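Skonness House Rules Pack for Shared Robot Cells – reviewed after a summer of use

I have put off writing this because I wanted to live with the pack for a good while first, and I'm glad I did, as my opinion of it has changed twice since we opened the box. It's a ring binder, a set of wipe-clean cards and a big wall sheet, meant for small places like ours that have two arms on one bench and several people who all think they know how to run them. Ours work with cloth, mostly hooded and draped garments on a stand, and cloth is where general robot safety advice tends to go a bit quiet.

The cards are the best part by a long way. There are 7 of them, each covering one habit, and the one I'd pay for on its own is called "One Holds, One Waits". If one gripper is touching the work, the other stays open, empty and clear of it until its turn is called out loud. It sounds fussy, I know, but Oanh Kiều had us all doing it by the end of the first week and I now find it very restful to watch. 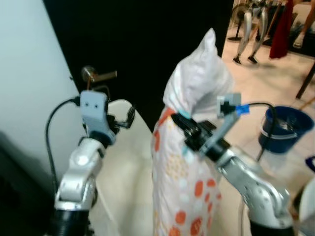 One Holds, One Waits: right gripper on the cloth just under the hood, left one empty and standing off.

The cable card is nearly as good. It asks you to follow every lead by eye from wrist to floor before you start, and to look at how it hangs with the arm at full reach as well as at rest. We had been rather lazy about that at Plirna – I include myself – and it's now part of our morning round.

My grumbles are mostly with the binder. The section on floor space assumes you have a room with nothing else in it, and I don't know anyone who does. It says to keep a clear margin but never tells you how to agree one with the people sharing your floor, so we wrote our own page and slipped it in at the back. The index is poor too, and the rings started to gape by August.

I'd still buy it again. Start with the cards, put the wall sheet where people will see it with their coats still on, and read the binder over a few evenings with a cup of tea.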